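Vestberg two-bay shelf unit – four stars from me

So I finally gave in and bought the Vestberg after going back and forth on it since February. We'd been keeping the cookbooks in a stack on top of the fridge, and every time I wanted the bread one I had to lift down the whole pile. My wife wanted the taller Jomix. I wanted something low that I could reach past. I won, mostly by ordering it while she was at her sister's.

Delivery came through Ogbonna and I have no complaints there. The box is heavy for its size, though, so don't try to take it upstairs by yourself like I did. There's a dent in our stairwell now that I'm told is my project for next month.

The instructions are fine until step 27, where the drawing shows the back panel going in from the side and it absolutely does not go in from the side. I took it half apart and then found a review by a Tuncay Tokgöz on the store page saying to leave the top loose until the very end. Bless that man! After that it went together in the time it takes to listen to one ball game. You'll want your own screwdriver – the little bent key they give you chewed up my knuckles.

If you're trying to decide on a color, I went back and forth between the plain white and the blue for ages, and the blue is a lot louder on the wall than the chip on the website makes you think. 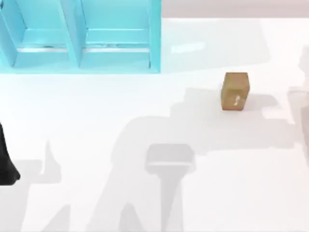
Turquoise, two open compartments with a divider between them.

Now the stuff I care about. Does it sag? I put all the big hardcovers on one side (the baking ones weigh a ton) and the cans on the other, and so far I can't see any bend. My old Reria bookcase had a dip in the middle by the second week, so I'm pretty happy. It doesn't wobble either, but I did use the wall bracket, and you should too if you've got kids or a cat that climbs.

What I don't love: it smelled like a new shower curtain for days. We kept the kitchen window open and ate dinner in our coats. The stick-on feet are also junk. Two of them came off the first time I scooted it over to sweep, and I replaced the lot with felt ones from the hardware store.

Would I buy it again? Yeah, I think so, and I'm already looking at a second one for the hallway, where the boots live. Taking off one star for step 27 and the smell.

Posted 2020-04-25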